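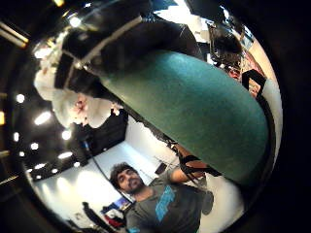

*Gripper's view at the Gronon open day: a large teal cylinder, and a man with black straps on his raised arm.*

## Open day at Gronon: interesting, with reservations

I went to the Gronon open day on June 22, 2025 because three of you wrote in to ask if we should be paying attention to their household handling project, which goes by the name of Kurnik. The invitation promised "everyday objects, handled every day." I'll try to be fair about it. I was skeptical going in and I'm still skeptical, but for different reasons.

The basic idea is simple enough. People pick things up with hand-held grippers, a camera on the gripper records what the fingers are facing, and the recordings are used to train a robot arm to do the same kind of thing later. Gronon says it has 3000 recordings so far and wants a lot more by September. The guide gave that first number more than once and seemed disappointed when we didn't gasp.

What I'd like to know is what counts as a recording. Does a fumble count? Does a second try at the same object count as a new one? I asked, and was told that "quality is reviewed at a later stage." By whom, and how many get thrown out, wasn't something the guide could say. Fine. But if you put a number on the invitation, you should expect a question about it.

The room itself was more interesting than the talk. We were allowed to stand fairly close, and the gripper footage was easily the best part of the visit. A camera that sits right at the fingers gives you a strange idea of size. One big round thing can take up most of the picture, and the room gets pushed out to a thin ring at the side. People in our group kept asking what they were looking at, and I don't think that was a silly question. If a person needs a moment to work out what is what, I'd want to see how the arm does before I believe anything about chores.
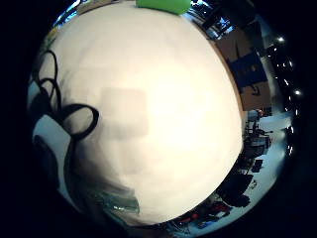
*From the gripper camera: something smooth and cream-white close up, black cable to the left, a cardboard box and a row of ceiling lights to the right.*

We were told that this close view is on purpose, as the arm only needs to know about the thing it is holding and a little of what's near it. I can half believe that. Cables, though. Anyone who has tried to lift something with a loop of cable next to it knows how that tends to go, and I'd have liked to hear how the system tells a cable it can ignore from one it's going to drag along. The answer I got was "more data." That was the answer to almost everything.

Then there was the arm. Gronon's arm is called Fakir, and it got 10 minutes at the end of a two-hour visit. In that time it made 7 attempts at moving a soft toy from one bin to another. It managed 5, dropped one on the way, and on the last it closed its fingers on nothing and carried the nothing over very carefully. I don't hold that against it - live demonstrations are hard, and I'd rather see a miss than a polished video. But the bins were the same bins and the toy was the same toy every time. Somebody from our group asked if we could swap in her water bottle, and we were told the setup wasn't ready for outside objects. That's a pity, given the invitation.

Things I did like:

- The staff let us try a gripper ourselves. It's heavier on the wrist than it looks, and I was glad to hand it back.
- They admitted that soft things and shiny things are still trouble.
- Questions were taken during the visit and not saved up for the end.

Things I didn't:

- No printed figures of any kind. I had to write everything down off the slides.
- No mention of cost until I brought it up, and then only that Stallomitz, who would be selling the finished arm, will "set pricing in due course."
- The parking.

There's another open day planned for September, and Gronon says visitors will be able to bring one object each. I've put my name down. If you want to come along, reply to this newsletter before the end of the month and tell me what you'd bring. I'm thinking of an extension cord.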